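Write Down Where the Arms Stop

By Dexter Tiongson
April

Most of the rules we have for robots were written for machines that could kill a person. They assume a cage, a gate with a switch on it, a painted line on the floor and someone with a key. Those rules are good and I wouldn't change much in them. But a lot of the robots being switched on this year are small arms bolted to a table, and the people running them mostly have no written rules at all. I think that should change, and I think the rules should be short.

I have worked around tabletop arms for long enough to have picked up bad habits. At Sarutov, where I started, there was one page taped inside a cabinet door. It said to keep your hair tied back and not to eat near the equipment. It didn't say who was allowed to power up the arms, what state they should be left in, or what to do if one of them stopped halfway through a move. Everyone had a private answer to each of these and the answers were different.

The usual reply is that small arms can't hurt you much. That is partly true. A light arm moving slowly will give you a bruise, maybe a pinched finger. But injury is only one reason to have rules. The other is that people who share a machine need to know what the last person did with it. If I come in at seven in the morning and the left arm is up in the air, I want to know whether it was left there on purpose. It may be holding its position under power. It may sag when I hit the switch. A written rule about where arms are parked would tell me, and it would cost one line.

So my first rule is about parking. Every setup should have one rest position for each arm, written down, with a photo if you like. At the end of a session the arms go there. If they can't go there, a note goes on the power supply saying why. I have seen this done at Jirnby and it took people a couple of weeks to stop grumbling.

My second rule is about hands. No reaching onto the table while the arms are enabled. You pause, you wait until the motion has ended, you reach in, you take your hands out, you say so, and the other person resumes. This is the rule people break most, and I include myself. Resetting objects between runs is dull work, and pausing each time feels like a waste. I timed it once. The full pause and resume added 20 seconds to a reset. Over a session of 39 runs that comes to 13 minutes, and I will admit that 13 minutes is a real cost when you have the table for half a day. I still think it should be paid.

The third rule is about what counts as a fair attempt. This may sound like a different subject, but I'd put it on the same page. When a gripper is over an object and about to close, there is a strong pull to help. Somebody nudges the object a little, or stops the run early and calls it a false start. A group that does this will report numbers it can't stand behind. Decide before you begin what a run is, when it starts and when it ends, and write down each one that breaks the definition.

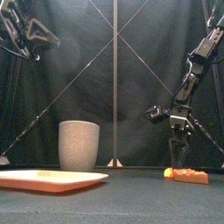 Arnel Macapagal read a draft of this and disagreed with a good part of it. His view was that a written page gives people something to point at after an accident and does very little to prevent one. He would sooner spend the time on a force limit in the software and a stop button that can be reached from both sides of the table, because those work on a day when people are tired. He also said that every rule sheet he had ever seen doubled in length within a year, and that past one page it might as well be wallpaper.

I agree about the button and I agree about the length. A limit set in software is better than a sentence asking people to be careful, and any shop that has to choose should set the limit first. Where I part with him is on the idea that we do have to choose. Software limits don't tell you who changed them. At Darora the speed cap on one arm had been raised for a demo and never put back, and it stayed that way until somebody new asked why the arm was so much faster than its twin. No button would have caught that. A rule that any change to a limit gets written down, with a name beside it, would have.

The worry about length is the stronger one. I once counted the items on a combined safety and lab practice sheet, for a bench with two arms, and got to 77. Item 30 was about labeling coffee mugs. I doubt that anyone in the building had read down to it. This happens because adding a rule is easy and feels responsible, while taking one off means putting your name to the removal. My suggestion is that the page should be full from the start. If you want to add a line, you have to strike one.

There is also the question of who should write these pages. I don't think it should be a standards body, at least not yet. The setups vary too much, and a document broad enough to cover all of them would say very little. The people who use the table should write it, and someone who doesn't use the table should read it back to them and ask what each line means. At Sisay that second step took one afternoon. Three lines were rewritten because the people who had written them disagreed about what they said.

Once enough of these pages exist, somebody can lay them side by side and see what they share. My guess is that parking, hands, a log of changed limits and a definition of a run will be on nearly all of them – and that would be a decent start on a common standard. I would like to see more groups post theirs in public, including the lines they have struck out.

Last updated: April, 4:15 p.m.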